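Plistgate library will lend you a sewing machine starting in March

Posted 8 Jan 2025

I stopped by the Plistgate library to return two overdue cookbooks and came out with news. Starting in March you'll be able to borrow a sewing machine the same way you borrow a book, with your regular card, and take it home for 3 weeks. I've been hoping for something like this ever since my old Bachmann seized up halfway through a set of curtains (the curtains are still in a bag in the hall closet, please don't ask).

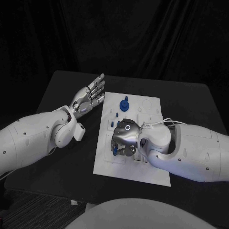
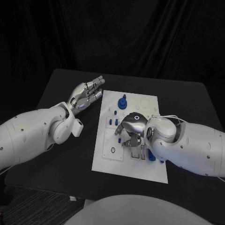

The person behind it is Elfriede Ortner, who has run the adult programs at the library for as long as I've been going there. She told me the idea came from the mending table she sets up at the branch on Lirnen Street. People would come in with one pair of pants, fix them, and then ask if they could stay and do the rest of the pile. They couldn't, because the room gets locked up when the branch closes. "I was sending folks home with a half-finished hem and a safety pin," she said. "It bothered me."

So there will be 16 machines to start. All of them are the same basic model from Bilent, and I got to try the one Elfriede keeps behind her desk. It's a plain little thing — straight stitch, zigzag, a buttonhole setting I couldn't get to behave — but it threads easily and it's light enough that I carried it down the hall with one hand. Each one goes out in a hard case with a foot pedal, a packet of needles, four bobbins and a laminated card showing how to thread it. Bring your own thread. If you break a needle, no big deal, toss it and use the next one. If you drop the whole machine down the stairs, that's a conversation with the front desk, and the most they'll charge you is $300.

You'll need to be 18 or over and have a card in good standing, so go pay off your fines (I did, grumbling). There's also a short checkout session the first time you borrow one. It runs half an hour and you do it right there at the library, winding a bobbin and sewing one line on a scrap of cotton. I asked if experienced sewers could skip it and the answer was a cheerful no. Elfriede says the people who have sewn for years are the ones who jam the bobbin case, and I kept my mouth shut because I had just jammed the bobbin case.

Renewals are the one part I'd complain about. You can't renew if somebody is waiting, and I'm guessing somebody will always be waiting. When I was there the interest list already had 575 names on it, which seems like a lot for a town where you can park downtown at noon on the first try. I did the math on the way to the car and got depressed. Elfriede is hoping to buy more machines in the fall if the budget allows, and she'll also take donated ones as long as they run and still have their manuals. She does not want your grandmother's treadle. She has been offered several.

If you'd like to learn before the machines go out, the mending table on Lirnen Street is still going, and you can use the machines there for free in the meantime. Bring whatever needs fixing, plus thread close to the color you want. Last time I went, the woman next to me was putting a new zipper in a tent door, and she let me help hold the thing up while she fed it through — tents are enormous once you unfold them, by the way! I went home with two patched elbows and a pretty decent recipe for plum cake.

Sign-up for the interest list is at the front desk of the main library or by phone during open hours. There's no online form yet. They'll call you when your turn comes up and hold the machine for two days, so answer numbers you don't recognize, or at least check your voicemail. I'm on the list under my married name, somewhere near the bottom.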